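3.2 Loading of the rack

Households in the study were asked to wash up as they normally would and to leave the clean items where they would usually drain. We gave no advice on order or placement. In Skokosthorpe, where most kitchens had a single sink and little counter space, the rack was often moved to the dining table before it was filled. In Flunutine it tended to stay beside the sink. We treat the two sites together in this section, as the location of the rack had no clear effect on how cups and bowls were placed in it.

Wire racks are made with plates in mind. The upright tines form slots that hold a flat item on its edge, and a plate put into a slot will generally stay there. Cups, tumblers and small bowls have no such place. In a rack without a separate cup rail, the person washing up has to decide whether to stand the item upside down, lean it on the tines or lay it on its side against something else. We call these positions inverted, tilted and lying. The coding scheme follows Woldegiorgis, with one change: we count an item as tilted when any part of its rim is clear of the wires, even if the base faces mostly upward.

Across the two sites we coded 410 rack loads. Loads made up only of plates and flatware were left out of the analysis, as were 13 loads in which items had been stacked so deeply that the lower ones could not be coded. Two coders worked separately and settled differences by discussion. Most disagreements concerned bowls, which can pass from tilted to lying with a very small change in angle.

Mixed loads of cups and bowls rarely filled the rack evenly. Items were placed near the middle first and then added outward, so that the ends of the rack often stayed free while the center became crowded. Once the center was crowded, later items were more likely to lie on their sides. Participants who were asked about this said that the middle felt steadier, or that they had simply put the next cup beside the last one. Figure 3 gives a mixed load of this kind, with cups and a bowl in a black wire rack on a floral tablecloth.

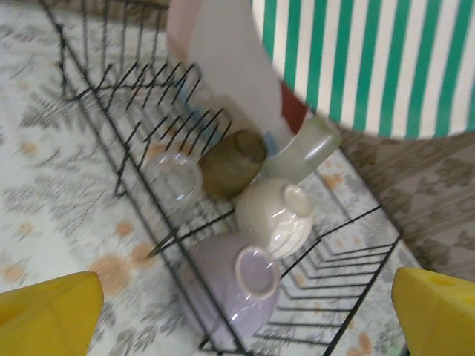

Figure 3. Mixed load with a clear glass tumbler in the inverted position and a pale lavender bowl and a cream-colored cup in the lying position.

Shape mattered more than material. Straight-sided tumblers were usually inverted, whether they were glass or plastic, while cups with a wide rim were more often tilted. Bowls were the least settled group. A shallow bowl can be treated like a plate and stood in a slot, but a deep one pushes against the tines on both sides and tends to roll toward its rim – several participants turned the same bowl two or three times before leaving it.

Position also affected how much water was left. We checked each item after 30 minutes and recorded any water that could be poured out. Inverted items held none in nearly all cases. Lying items kept a small amount along the lower wall, and tilted items varied with the direction of the rim. The Trender rack, which has wider gaps between its tines, gave fewer tilted cups than the other models but did nothing for bowls. Drying times by position and rack model are reported in Section 3.3.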